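Diario de mantenimiento — pinza manual n.º 2, puesto textil
Centro de Itley, proyecto Ondau
22 de octubre de 2025

Se inicia la jornada con la revisión pendiente de la pinza manual asignada al puesto textil. En la entrada anterior quedó anotada una holgura en el cierre, perceptible al trabajar con prendas de punto. Se procede conforme a la hoja de ajuste de Parkeck: inspección en reposo, pruebas con tela, corrección y nueva comprobación.
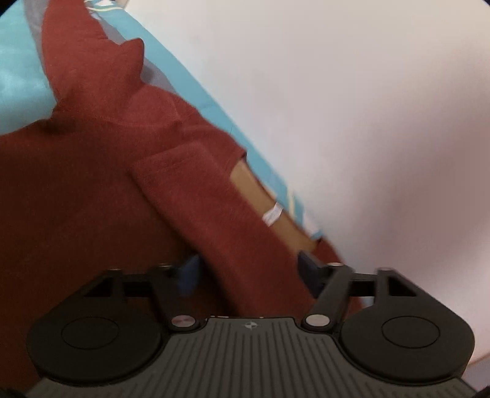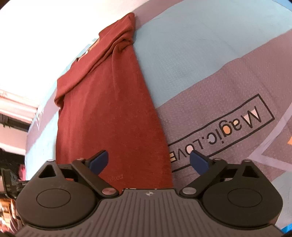

Pruebas de agarre con prendas de tonos rojizos. 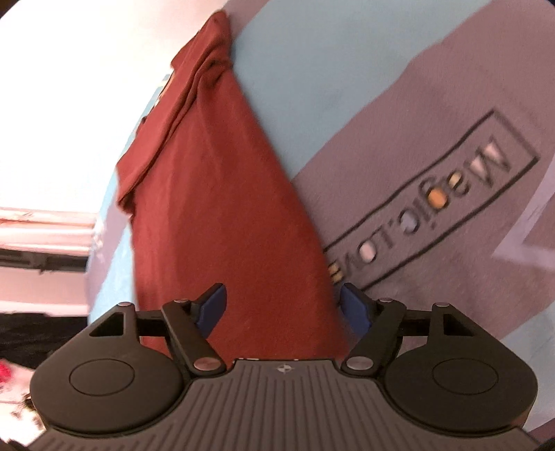
La inspección en reposo no ofreció novedades en los alojamientos laterales ni en la placa estriada, que se limpió con cepillo seco por haber pelusa entre las estrías. Los pasadores inferiores del mecanismo giran sin resistencia. En el brazo izquierdo, sin embargo, se apreció un juego lateral superior al admitido, localizado en la articulación más próxima a la yema. Se desmontó el brazo, se sustituyó el casquillo y se volvió a montar con fijador de roscas de resistencia media. El casquillo retirado presentaba desgaste ovalado en una sola cara — el mismo patrón que se registró en la pinza n.º 1 antes del verano —, por lo que se conserva en bolsa etiquetada para remitirlo a Rai.

Concluido el montaje, se comprobó el paralelismo de las yemas con galga. La primera lectura quedó fuera de tolerancia y hubo que aflojar de nuevo el brazo derecho, que no se había tocado, para repartir la corrección entre ambos lados. La segunda lectura fue conforme.

Se completó a continuación una serie de 20 cierres en vacío y otra de 192 sobre tela doblada, sin ruido anómalo. En la segunda serie se produjeron dos deslizamientos, ambos con la tela tomada por una sola capa y cerca del dobladillo. Se limpiaron las yemas con alcohol isopropílico y se repitió la operación en la misma zona del tejido, esta vez sin incidencia. Queda por determinar si el deslizamiento obedecía a la suciedad o al propio tejido; hasta entonces no procede modificar el ajuste de fuerza.

En cuanto a la cámara, se verificó la fijación del soporte y se limpió la lente. No se ha alterado su orientación, de modo que la calibración vigente se mantiene. Se recuerda al personal que cualquier intervención sobre el soporte obliga a recalibrar antes de reanudar el trabajo y a dejar constancia en este diario, extremo que no se cumplió en la última sustitución de tornillería.

El contador de ciclos se puso a cero tras el cambio del casquillo. La próxima revisión del conjunto articulado corresponde a los 900 ciclos o a la primera semana de noviembre, lo que suceda antes. En esa fecha deberán cambiarse también los casquillos restantes, aunque no presenten juego, a fin de que todo el mecanismo parta de un mismo estado.

Existencias: queda un juego de yemas de repuesto y ningún casquillo. Se ha cursado el pedido al almacén de Parkeck, pendiente de confirmación de plazo. El fijador de roscas está próximo a agotarse.

La pinza queda en servicio. Llave dinamométrica devuelta al armario de herramientas; la galga permanece en el puesto.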